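Wilska Community Hall – Progress Report to the Drovow Fund
11 Jan 2012
Prepared by Riet Boersma

Adult reading program

The second term closed with 83 learners enrolled, against a target of 60. Evening groups filled first. The morning group at Zarer is still short of people, and we have moved its start time back to suit parents on the school run.

Tutors gave 688 hours of one-to-one teaching. Two tutors left in October and one place has been filled.

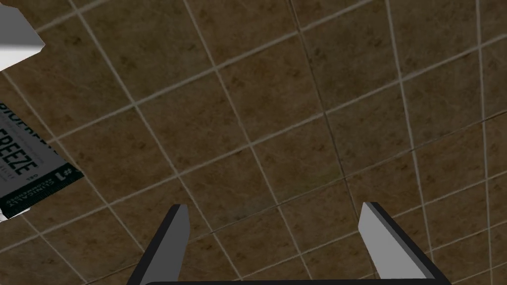

Brown tiling with light grout lines.

Learners asked for more help with forms and letters from the bank, so we wrote a short unit on these. Chu printed the workbooks at cost. A few pages came back with the answer key in the wrong order – a corrected sheet has gone out to all groups.

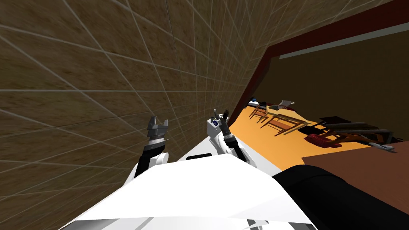
Spending

Tutor pay is on budget. Travel is over, mostly bus fares for the Zarer group, and we ask to move the unspent printing money across to cover it.

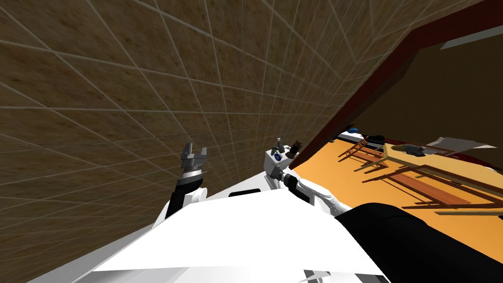

The exam fees fall due next term and are not included in the figures sent with this report. We would also like to keep the second evening group running through the summer, if the Fund agrees to the change in travel costs.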